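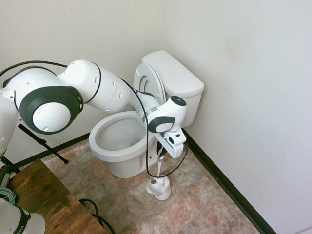 I have wanted to see the inside of a sanitaryware pottery ever since I took my first evening class in slip casting, and last week I finally got to, at the Namboodiri works in Prundeck. If you make pots at all, go! The thing about a toilet is that it's probably the largest piece of ceramic most of us ever own, and we walk past it every day. It sits there in the corner of the bathroom, white against the wall, with the brush holder on the floor next to it, and all we ever ask is whether it needs a cleaning. Try thinking of it as a hollow clay form with curved passages running through it, made as one shape and then fired without cracking or sagging. I can't get a teapot lid to fit.

By Slipcast Sundries
October 17, 2019
4 min read

Getting to Prundeck is easy if you start from Detevport, where you take the valley bus from the stop behind the fish market and stay on until the brick chimneys. The chimneys don't do anything now (the old bottle kilns went out of use long ago) but the works kept them, and one has been turned into a tiny shop where you sign in and get your safety glasses. Wear closed shoes. A man ahead of me had come in sandals and was lent a pair of rubber boots that squeaked all the way around.

The tour starts in the slip house, which I could happily have stayed in until dark. Clay, feldspar, quartz and water go into big round tanks called blungers and get stirred into something like heavy cream. Our guide dipped in a steel cup with a hole in the bottom and let us time how long it took to drain. That's how they check the flow, and it's exactly what we do in class with a yogurt pot, only theirs gets written down every hour and ours gets forgotten! She also let us smell it. Wet basement, a bit of vinegar, lovely.

Next comes the casting hall, and it is HOT. The plaster molds have to dry out between pours, so the room is kept like a greenhouse in August and the casters work in T-shirts all year. There are 58 molds to a bench, set in a long row and clamped together like books on a shelf, with a pipe running along the top to fill them. The slip goes in, the plaster drinks the water out of it, and a wall of clay builds up on the inside. After a while they drain off whatever is still liquid, and what's left is hollow. I've done this with a mug mold the size of my fist. Watching it happen at the size of a washtub made me laugh out loud.

What I hadn't understood is how much is still done by hand after that. The bowl comes out of the mold soft and dark gray, about as firm as cheddar, and the rim is cast separately and stuck on with more slip. Then somebody goes over the whole thing with a wet sponge and a little wooden tool, smoothing the seams and punching the holes for the water. The caster we watched had been on the bench for years and never seemed to look at his own hands. He told us that February is the worst month, when the air outside is so dry that every door left open shows up as a crack later on. There's a sign about the door, in very large letters.

Drying takes days, and then each piece is checked before it goes anywhere near glaze. They brush it with kerosene, of all things! It soaks in faster wherever there's a hairline crack, and the line shows dark for a moment. I'm going to try this at home (outside, away from the kiln, before anybody writes in). The rejects at this stage aren't wasted either. Unfired clay goes straight back to the tanks and gets stirred into slip again, so a piece could in theory fail on the bench over and over before it finally becomes somebody's bathroom.

Glazing is spray work, done in booths with a curtain of water at the back to catch what misses. The standard white is surprisingly pink when it's wet. They add a dye so the sprayer can see where she's been, and it burns away in the firing. I asked whether they ever do colors and was taken to a shelf at the back with the old catalog shades on it: avocado, a sort of salmon, and a deep brown I remember from my aunt's house. The brown was discontinued for showing water spots. I'd have it back tomorrow.

And then the kiln. It's a tunnel kiln, nearly 87 yards long, and it never goes out. The ware rides in at one end on low cars and creeps through so slowly that I thought it had stopped. You can look in through a small port of dark glass, and in there everything is orange and perfectly still. The pieces shrink as they go, so every mold in the casting hall has to be oversized to begin with. At the far end the cars come out glossy and white and pinging very quietly as they cool. We all stood there and listened. If you've ever opened a kiln a bit too early you'll know the sound, and the slight panic that goes with it.

The last stop is inspection, where a woman taps each bowl with a wooden mallet and listens to it. A good one rings and a cracked one goes thunk. She let us have a turn and I got 2 of mine wrong, both times calling a perfectly good Olance a dud. The Olance is their plain close-coupled model and the one they've made the longest. I have a real soft spot for it now, with its slightly squared-off tank lid and no fuss anywhere.

A few practical things. Tours run on weekday mornings and you have to call ahead, as the groups are small. Photography is fine in the slip house and the shop but not in the casting hall. The canteen is open to visitors and does a very good cheese and onion pie. The shop sells seconds, mostly soap dishes and small basins, plus bags of their casting slip at a price that made me wish I'd brought the car. I carried one bag home on the bus in my lap, and it leaked only a little, just past the Detevport bridge.

Recent posts
Fixing a warped shelf without buying a new one
What I learned from my first plaster mold
A rainy afternoon at the Detevport tile museum
Celadon, attempt after attempt
Where to find cheap buckets with lids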